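Chapter 4
The Counter Beside the Sink 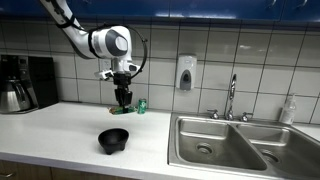 Figure 4.1 A kitchen counter with a double-basin sink, a coffee maker, a black stone bowl and a green soda can.

Ask people how much counter space they have and they will nearly always give you the wrong number. They picture the counter on the day they moved in. What they work on is whatever is left over once the coffee maker, the dish soap, last night's can and the things too heavy to put away have taken their share.

The home advice business has an answer for this, and the answer is usually something to buy. A rack, a tray, a turntable, a set of matching jars. I have my doubts. A rack takes up counter too, and a tray full of clutter is clutter with a rim. Before we accept that a crowded counter is a storage problem, we ought to look at what is sitting on it and how long each thing has been there.

Take the items in Figure 4.1 and sort them by how long they are likely to stay. The can could go at any moment, and so could the flat green item next to it, if it is the wrapper it looks like. The soap will probably live by the sink for as long as the sink is used. The coffee maker, in most homes, is furniture. That leaves the stone bowl, the hard case, and we will come back to it in Section 4.3.

In this book I call these groups passing, working and settled. The names are plain on purpose. Older courses used a scheme with far more groups, and students spent their time arguing over labels while the dishes sat. You can defend finer divisions on paper. I have yet to see one that changed where anybody put a can.

The Palacios kitchen

Much of this chapter draws on one household, the Palacios kitchen, which my colleague Wissam Abou Jaoude visited over a single June. He measured the open counter every Thursday, before breakfast and again after the evening meal. Morning was the better figure each time, as you would expect. The gap between the two was 47 square inches on the best day and up to 800 on the worst, when groceries had come in and stayed out.

One household and one month prove very little, and I would ask you to remember that when the numbers start to look tidy. Still, one result deserves attention. The family blamed their appliances. Most of the change from morning to evening came from passing items: packets, mail, drink containers, a lunch bag. The appliances hadn't moved an inch.

What about a rule?

Two rules come up again and again in household guides. The Grinow rule says that anything not used daily must leave the counter. The Droltelari rule says that a fixed share, 70 percent, must be kept bare at all times. Both are easy to remember. Neither says what to do with a heavy stone bowl used twice a week, which under the first rule must be hauled in and out of a low cabinet by someone with a bad back. And the second gives the same answer for a counter with a double sink cut into it as for one without, although a sink is hardly bare counter in any sense a cook would care about.

We will test both rules in Section 4.2 and keep the parts that hold up. Expect to lose some of each.

Before you read on

Clear nothing. Go to your own kitchen at the end of a normal day and write down every item on the counter, with your best guess at when it arrived. Mark each one passing, working or settled. Where you can't decide, leave the mark blank and bring the blanks to class.

4.1 Passing items

A passing item is one that was put down on its way to somewhere else. Empty packaging is the most common kind, and the trash can is seldom more than a few steps off, so distance alone is a weak explanation for why it stays.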